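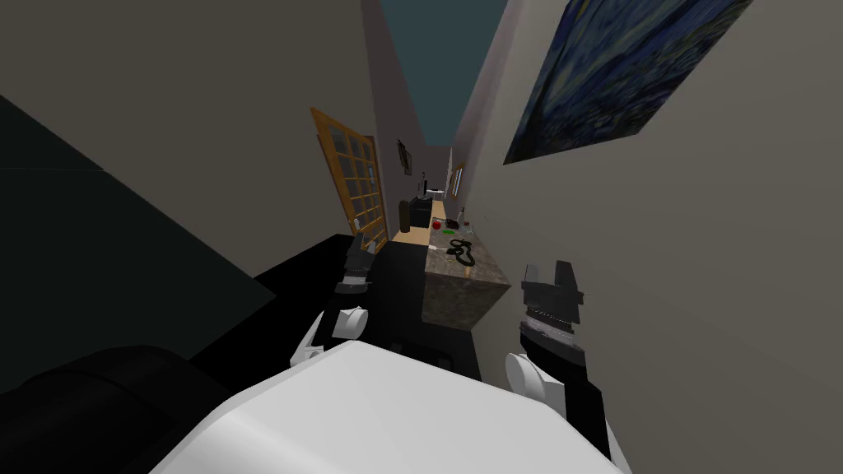 Fundton Recipe Card Club, Transcription Team

Fundton Recipe Cards, read me first

Hi! I'm Keir Menzies and I typed up most of what's in this folder, so if you spot a typo it's probably mine (sorry, the handwriting on the jam cards is terrible). There are 393 cards in all, and 265 of them are fully transcribed. The rest have a title and a scan number and that's it for now.

What's in the folder

cards.csv has one row per card: title, cook, main ingredient, method, notes.
scans.txt matches each card to its scan number.
spelling.txt lists the words I changed. Beathag Chisholm talked me into keeping the old spellings in the notes column and I'm really glad she did!

Things to watch for

Oven temperatures are all in Fahrenheit, even where the card says "hot" or "slow". I put my guess in brackets, so please don't bake a wedding cake on my word alone. Two cards are both called Plain Loaf and they're different recipes. A "cup" is whatever cup the cook had handy.

Using it

Go ahead and cook from it, print it, or pick it apart for a school project. Just leave the cooks' names on. Stefaniia Stetsiuk is checking the soups next, and I'm hoping to get the pickles done by March.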